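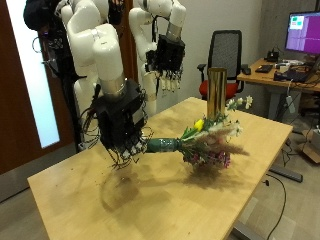
Im November startet in Vekberg unser Projekt »Was bleibt liegen« (Annelies Moser und ich, dazu zwölf Studierende aus dem dritten Semester). Wir sammeln Sätze, die Leute auf Zettel, Karten und Anhänger geschrieben und nie abgegeben haben. Ein großer Teil davon gehörte wohl mal zu Blumen, zu Sträußen wie dem mit der gelben Tulpe und den trockenen Gräsern. Die Blumen sind weg, der Zettel liegt noch in der Schublade.

2/ Bisher sind 1.386 Zettel da. Die meisten kamen über die Sammelkästen in der Mensa und im Stadtarchiv, 103 per Post. Anonym sind sie alle, Namen schwärzen wir vor dem Scannen.

3/ Aus den Sätzen wird eine Arbeit für die Fassade der alten Färberei Vasylenko. Stoffbahnen, von Hand bedruckt, je Bahn ein Satz. Bohdana Karpenko leitet die Druckwerkstatt und hat den Stoff ausgesucht, ungebleichter Nessel. Platz ist für rund 300 Bahnen.

4/ Die Auswahl machen die Studierenden. Ich habe mich da rausgehalten, Annelies nicht ganz. Gestritten wurde vor allem über die kurzen. »Komm vorbei« hängt jetzt dreimal, in drei Handschriften.

5/ Zur Technik, weil gefragt wurde: Siebdruck, eine Farbe, Dunkelgrün. Die Handschriften werden vergrößert, aber nicht nachgezogen. Wo der Kugelschreiber ausgesetzt hat, setzt auch der Druck aus.
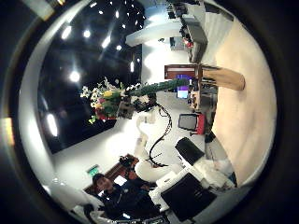
Blumen in Weiß, Gelb und Rot, darüber viele Deckenstrahler.

6/ Kulap Nuchit macht den Ton dazu. Zwei Lautsprecher im Durchgang zum Hof, leise gelesene Sätze, tagsüber. Nach 20 Uhr ist Ruhe, das war die Bedingung der Nachbarn und geht in Ordnung.

7/ Geld: 700 Euro vom Fachbereich für Farbe und Rahmen, der Stoff ist eine Spende. Das Gerüst ist noch offen. Wer jemanden kennt, der eines für zwei Wochen verleiht - bitte melden.

8/ Zettel nehmen wir noch bis Montag an. Kasten im Foyer, Erdgeschoss links, neben den Schließfächern. Bitte keine Briefe, die jemand anderes geschrieben hat. Nur eigene.

9/ Nachtrag zu 3: Die Bahnen hängen auf der Hofseite, nicht zur Straße. Im ersten Aushang stand das falsch. Zugang über das Tor neben dem Fahrradladen.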